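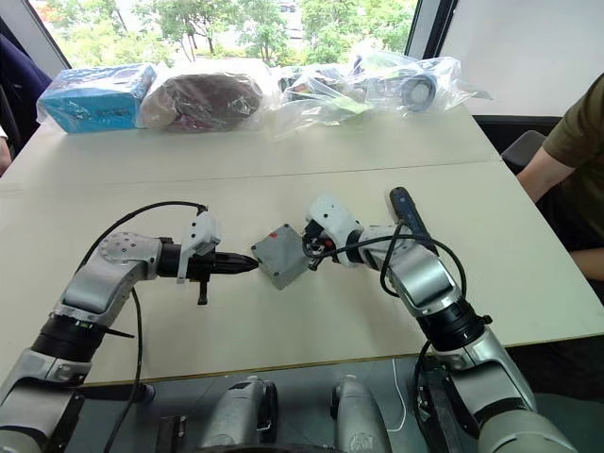

Gift box drive closes out tomorrow night so this is going to be quick. We are at 834 boxes promised and the last batch still needs filling, and most of what's left is small stuff. The small gray boxes with lids are good, keep those coming, they stack and they don't crush. Things that already come in clear plastic, like the ones lined up at the back of the table by the window, can stay in it. Please don't unwrap and rewrap. We lost most of an evening in October to people peeling off perfectly good plastic and putting on tissue paper. Looked lovely. Tore in the van.

Where we need hands: Skustville hall, side door, from 4 until whenever. Wenjie Jiang has the key and the list. If the side door is locked, knock on the kitchen window, she can't hear the bell over the radio.

What still has to go in. Socks (adult sizes, we have tons of kids'), hand cream, playing cards, pens that work. Test the pens. Soap is fine if it's wrapped. No candles this year, same as last year, the shelter has asked us again. No chocolate in the Drultholm boxes either, those sit in a heated store room for a couple weeks and you can guess. Chocolate is ok for the local ones.

Lids. Several boxes went out last time with the lid sitting on but not pushed down. Press all four corners. If it wont go down it's too full, take something out and put it back in the bin. A rubber band is not a fix -- Qiuyue opened one stack at the other end and had loose pens all over the floor of the truck.

Labels. One per box, on the lid, not on the side. Sides get hidden once they're stacked and then somebody has to lift everything down to find the one that goes to the second floor. If a box has an old shop sticker on it, leave it unless it shows a price. Picking at stickers takes forever and leaves gum. Price stickers do have to come off, warm water and the blunt side of a butter knife, there's one in the drawer under the kettle.

Tape. We have 6 rolls. That should be plenty if people stop wrapping it all the way round. Two short strips, done. The people getting these are mostly older and some of them have sore hands, and a box you need scissors for is no kind of present.

Cardboard boxes with things still sealed inside go to Florante Manalo's table, not into the general pile. He's sorting those by size for the families list and he'd like to see what's in each one before it gets put with anything. Same for bagged bundles of mixed bits. If it came in as a bundle leave it as a bundle, and tuck a note in with who gave it if you know. A few donors asked to hear where theirs ended up and right now we have no way of telling them.

Money, short version. We set aside 300 dollars for filler items and there's 40 left. Kerubo Nyamweya is going out in the morning to spend it, so if you spot a gap tonight write it on the sheet by the coat hooks. Not on the back of your hand, not in a text to me. The sheet. If you bought something yourself and need paying back, the receipt goes in the envelope with your name on it. A receipt without a name is just paper, I have a small pile of them and I would love to pay you all.

Driving: Qianru Jin has the first run to Drultholm and is leaving early, before it gets icy. She has room for one more person, ideally someone who can lift. Second run is still open. It's the short one, local streets, any car with a flat trunk will do it. Put a blanket down first, the boxes slide around.

Stuff we can't use, and please stop leaving it on the step: big soft toys, opened perfume, anything with a battery that has been in a garage, calendars for the wrong year. There was a whole bag of those. I took them to recycling myself.

Also -- whoever left a green scarf on the chair by the stage, it is on the hook now and it's NOT a donation, I've taken it out of the bin twice. Come get it before it ends up in Drultholm.

Food for packers is soup again, with bread. There's a pot without meat and a pot with, the lids are marked. Please eat in the kitchen and not at the packing tables. Two boxes had to be emptied and redone after the last session on account of soup. Bring a mug if you have one, we're short and the paper ones go soggy.

Kids are welcome until 7 and they're great at cards. We have a stack of blank ones and plenty of markers. First names only on the cards, no addresses, no phone numbers. Grownups too.

If you can't come but want to help, the tables need to be folded and put back the morning after the last run, and the floor swept. It's a dull job. It takes an hour with enough people and most of a day with two, ask me how I know. Reply to this email with "tables" and I'll put you down.

Next meeting is in the new year, date to follow once the hall sends us their bookings. Thanks everybody, see some of you tonight. Bring scissors if you have them, ours have wandered off agian.

22 Dec 2024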